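Category: Machines & Work

The patience of the joystick

Every few months a firm tells me its robot can be taught "the way you'd teach a child". I have a child. She didn't need 2,220 goes at a shape puzzle, and she didn't need me to move her arm for her by remote control.

That figure comes from Ellimell, a small company which let me spend a day in its workshop on the condition that I didn't touch anything until asked. Its system is called Zanoteo. An operator sits at a desk with a hand controller, watches the table, and steers the arm through a job. The arm's movements are recorded along with the camera view. Then the blocks are mixed up and it all begins again.

I sat beside an operator for most of a morning. The work is slow and oddly tiring to watch. Push a block a little, back off, come round the other side, push again. Round pieces roll if you catch them wrong, and anything with points turns when you wanted it to slide. With only a rod to push with, you can't pick up your mistakes. A new operator gets 49 practice runs before any of their work is kept, and I used up a good part of mine steering in the wrong direction. 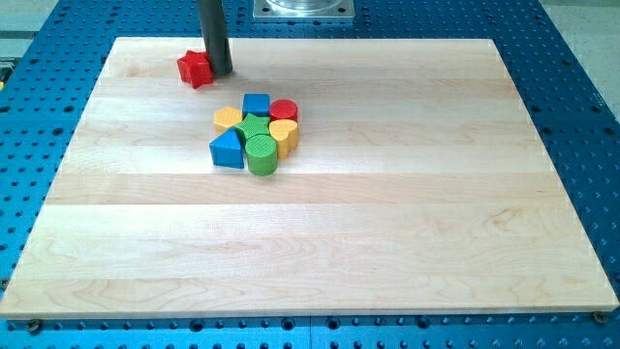 Why not just program the robot to push the blocks where they need to go?

Pushing is hard to write down as rules. A small change in where the rod meets a block can send it off at a different angle, so the firm records people making those small corrections and trains the software to copy them.

Fair enough, and I can see the sense in it. My trouble is with the next step in the sales talk, the one where copying becomes "understanding". Software that has watched a great deal of careful nudging may get good at careful nudging. Whether it knows what to do with a shape it has never met, on a table of another height, under a different lamp, is a separate matter. When I asked, I was told generalisation was "on the roadmap". I have been hearing about that roadmap for years.

Grekholm, a rival, does it the older way. There, you take hold of the arm and drag it through the motion yourself. I tried this too and liked it better, mostly because I could feel when I was being clumsy. But the arm is heavy, my shoulder ached by lunchtime, and the recordings had my own hesitations in them. The engineers said these could be smoothed out. Then whose skill is being taught, I wondered, mine or the smoothing's?

There's also the question of who does the showing. Ellimell has 4 people on the controllers in shifts of 3 hours, and they are very good. They have little habits, like tapping a block straight before the long push, and those habits go into the product. None of them gets a mention in the brochure, where the robot "learns".

The firm plans a public trial in July, with new blocks chosen by visitors. I'll be bringing something awkward from home.

Related
Nasrallah and the warehouse that went back to trolleys
What does a robot demo leave out?
Hands on: a week with a secondhand arm

Contact the magazine | © April 2022 | Back to top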